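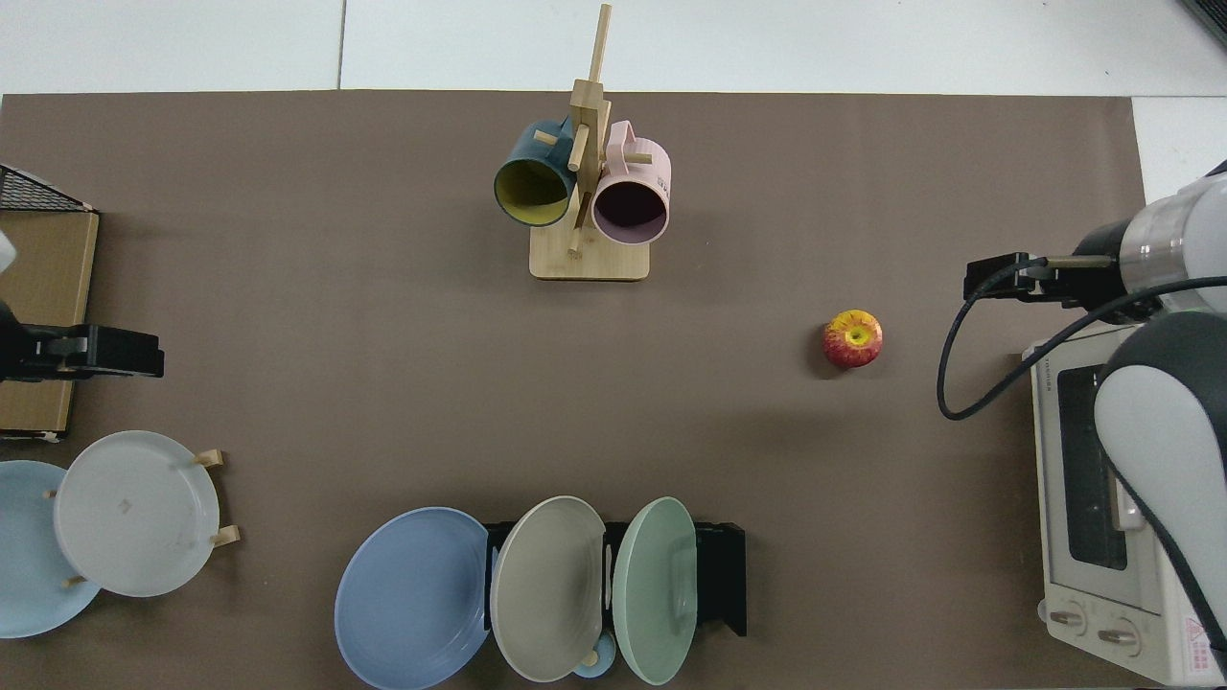
Figure 2. Mug tree with two mugs, and an apple, on a brown mat.

4.2 Keeping the vans: what owners told us about parts

Most of the owners we spoke to (28 in all, see 4.1 for how they were found) did not set out to collect anything. Van came with a farm, or a shop, or an uncle. The Allura light van is the commonest in our set, then the Gallardo three-quarter ton, then a scatter of one-offs. Talks were held at the owner's home where possible, usually at the kitchen table, then out to the shed.

Parts came up in every talk, whether we asked or not. Three routes. First, the donor vehicle: a second van, bought cheap, kept under a sheet and slowly emptied. Second, the owners' club, mainly the Fondard swap list, which logged 363 requests over the period we looked at. Of these 56 were for door seals alone. Third, making the part, or paying somebody to. Gearbox bushes, window winders, brackets for the spare wheel. Costs vary too much to table.

Owners ranked the routes differently depending on how much they drove. Those using the van weekly wanted the part now and were not fussy about whether it was right for the year. Those who took it out for shows would wait, in one case through two winters for a Gallardo tail lamp. We had expected age of owner to matter more then it did.

Rust is a seperate problem and we treat it in section 5. Worth noting though that several owners counted sills and floor pans as "parts" and others did not, so the request figures above should be read with that in mind. The swap list has no category for bodywork. Sarmiento recoded the free-text entries by hand; Chien checked a portion and the two disagreed mostly over wings.

Paperwork next. Handbooks are well looked after, workshop manuals less so. Copies of copies, pages missing from the brakes chapter, pencil notes from an earlier owner which in two cases were better than the printed text. The Flostent archive holds a clean Allura manual but it was closed to visitors when we wrote (last checked July 1, 2020) and we have not been able to compare torque settings. To be done.

On handing the van on: fewer plans than we thought. Some had a son or niece in mind, most had not raised it with them. One owner had already labelled every box in the shed "so whoever gets it knows what goes where". Others said the club would sort it out. The club, when asked, had no policy.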